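I have spent most of this month driving a cart I am not allowed to touch. The cart is called Rondemer, it carries luggage, and the idea is that if I steer it by remote control enough times it will one day steer itself. My job title has the word "engineer" in it. My nephew has the same controller and a better chair.

The way it works is that I do a run, the cart records what it saw and what my thumbs did, and later on the model is trained to match the one to the other. So it learns to drive like me. My wife found this funnier than I did.

The target is 3000 runs. As of last night we had 228, and that includes the ones where I stopped in the middle to sneeze. Sumaiya Bepari, who looks after the data, wants to keep those. She says hesitation is information. I said mine was mostly pollen.

What gets you is how many habits you have. I drift left. I had no idea until Sumaiya laid my paths on top of each other and they all bent the same way, like grass. I also slow down well before anything that looks like a shadow, which made sense to me as a polite sort of caution, and makes no sense at all if the thing copying you has to cross a lot of shadows. By the second week the model was braking for shade with real conviction.

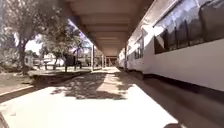

So we started over on that part. Shiuli Saha took the controller for 100 runs with strict orders to treat light and dark concrete exactly the same, and I was put on turns, where my drift could be called a style. Her runs are beautiful. Flat, even, no drama. I watched a few of them back with a coffee and felt like someone listening to the good sibling practice piano.

We did try teaching by hand before this, back in July at the shop in Ridmont. You switch the motors to soft, take hold of the rear bar and walk the thing where you want it to go. It is lovely for docking, where you can feel the last little bit, and terrible for anything longer than a hallway. I walked bent over for 2 days and then for several more without meaning to. The docking data from that is still the best we have, though, so my back is in the model somewhere.

Next up is the awkward stuff - backing out, giving way to people, what to do when a suitcase is parked where a suitcase shouldn't be. Sumaiya wants us to make mistakes on purpose and then recover, so the cart sees how you get out of trouble. I have offered her my existing collection.

Shiuli gets the controller first tomorrow. I get the spare, the one with the sticky left stick, and yes, I have asked whether that explains the drift. It was tested. It doesn't.

Contact | Copyright 2021 Mfinanga Notes | Back to top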